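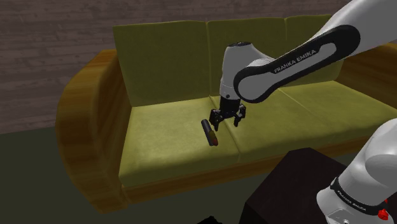 Flultano Lounge Pickup: README

Last edited 4 February 2023

Hi, I'm Abdelkrim Badawi, and I look after this folder. It holds 1047 simulated runs of an arm picking small things up off sofas, plus the notes our cleaning crew wrote while they watched them. If you only want the runs, skip down to "What's in the folder". The notes are my favorite part, though!

Why sofas

I worked evenings at the Holub waiting lounges in Ekville before I moved over to the Flultano project, and the job there is mostly bending. Pens, lipsticks, little bottles, all of it ends up on the seats or heading for the crack between two cushions. You lean over, you fish it out, you log it for lost property, you do the next sofa. Dušan Polák ran that shift for years and he was the one who told us to start with the seats and leave the floors for later (the floor machine already does a decent job, and people like driving it).

What changes for the crew

Less leaning, more sorting. In the plan as it stands, the arm lifts the item and a person decides what it is and where it goes. That sounds small, but it moves the lost property log from the end of the shift to the middle, and a couple of people were not happy about it — they used to do that part sitting down with a coffee. We changed the rota in April so the sorting desk rotates. Nobody's hours were cut for the trial, and I'd like that to stay written down somewhere, so I'm writing it here.

What's in the folder

runs/ has one file per attempt, with joint positions, gripper opening and the rendered views.
scenes/ has 21 room setups. The arm is a Franka Emika with a two-finger gripper in all of them. Sofas, side furniture and small objects get swapped around.
notes/ has 40 pages of crew comments, typed up by me, swearing removed.
histemer_export/ is the same data in the format our Histemer viewer wants. Ignore it if you don't use that.

Known problems

Cushions in the simulation are stiffer than real ones, so don't trust the contact forces near a seam. Run 1818 is numbered wrong and I never fixed it, sorry. Upholstery is always clean, and the crew had a lot to say about that (see notes/). Nothing soft, like gloves or scarves, is included yet.

Using it

Fine for research and teaching. If you quote the crew notes, please keep them anonymous, and send me a copy of whatever you make so I can pin it up in the break room.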